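Progress report – Maldonado Bridge Program (entrance exam prep for two-year technical colleges)
Submitted to: Faltus Fund, Education Grants
2/23/21

Sorry for the short turnaround on this one. Intake closes this week and everything is landing at once. Headings follow your template except where we had nothing to put.

Where we are

Second term of the grant. Classes running at both sites, Trondness and Forkness. 138 students enrolled at the start of term. The target in the agreement was lower so we are fine there, but the rooms are full and we've stopped taking names at Trondness. Forkness still has places in the evening group.

Most students are in their last year of high school. The rest finished a while ago, are working, and want to get into a diploma course – electrical, civil, some for the lab technician track. The older ones come in the evening. They do the homework more than the younger ones do.

What got done since November

Math refresher rewritten. The old one started too high, with quadratics in the first week, and we lost people. New version starts with fractions, ratios, units, then moves up. Tutors like it. It runs two weeks longer than planned, which pushed physics back.

Physics – mechanics and heat done at both sites, electricity half done at Forkness and just starting at Trondness. Chemistry is behind. See below.

Practice papers. We have a question bank of 1,000 items now, math and science together, all checked against the published syllabus. Checked by one tutor and then by a second, and the second pass did find wrong keys, mostly in the geometry. Corrected. Students who got the first printing have been given a correction sheet.

First full mock held at both sites on the same morning. Proper timing, answer sheets, phones in a box at the front. Timing was the main problem, a lot of blank answers at the end of the paper. So the Tuesday-type short drills (sorry, we call them that, they move around) are now all timed.

Application forms help. This took far more hours than the proposal allowed for. The form is online only, the photo and signature uploads fail if the file is too big, and the fee page times out. We set up a help desk at each site with a scanner and a tutor sitting there after class. Everyone who wanted to apply this round got their form in before the deadline, apart from those still waiting on a certificate from their old school. We are chasing the schools.

What is late

Chemistry. The tutor we had left for a full-time job and the replacement could only start after the holidays. We are 30 class hours short against the plan. Plan is to make up most of it with longer evening sessions, and leave out the organic section for the students not taking the science tracks. We would like your OK on that as it changes the syllabus in Appendix A.

Parent meetings. One held at Forkness, none at Trondness yet. Room problem.

The printed college guide (which colleges, which diplomas, fees, hostel or no hostel, cutoffs from last year) is written but not printed. The printer's quote came in higher than the budget line. We can go black and white, or do a shorter version and put the rest on the website. Leaning toward the second.

Attendance

Steady in the day groups. Drops in the evening when there's overtime at work, comes back the week after. We changed the rule so a student who misses a class can sit in on the same lesson at the other site. A few use it. The bus between the two is slow.

Some students have left the program. Reasons given: moved away, took a job, changed to a different course. Two students asked to repeat the math refresher from the start and we let them.

Online side

Recorded lessons for math are up. Sound is bad on the early ones, to be redone. Students studying from home mostly use phones, so the worksheets were reformated to fit a small screen. They tell us they get called away half way through a lesson, so we now cut recordings into short parts.

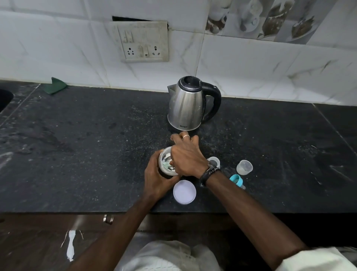 Short parts also upload faster, and tutors can replace one without doing the whole lesson over. Physics recordings start next month. Chemistry after that, once the new tutor has settled in.

The website needs a proper page for exam dates. At the moment people are finding old dates on other sites and calling the office in a panic. We'll put up one page, link to the official notice, and keep it current.

Money

Spending is under budget on travel, over on printing and on tutor hours (forms help again). Overall still inside the total. Finance sheet attached separately. We'd like to move the unspent travel money to tutor hours – request letter is with the finance sheet, please can someone look at it soon as the hours are already being worked.

Scanner at Trondness broke and was repaired under warranty, no cost.

Next steps

Second mock, both sites, once electricity is finished everywhere.
Chemistry catch-up sessions, evenings.
Parent meeting at Trondness, if the library lets us have the room.
College guide, short version.
Counseling sessions on choosing a diploma and ranking colleges. These have to come after results but before the choice list closes and that gap is only a few days, so we are booking tutors now.

What we need from you

A yes or no on the chemistry change.
A yes or no on moving the travel money.
The logo file in a better resolution for the guide, the one we have prints fuzzy.

Appendix A (revised syllabus) to follow once we hear back from you. Mock scores by site are in the spreadsheet, second tab, ignore the first tab it is last terms.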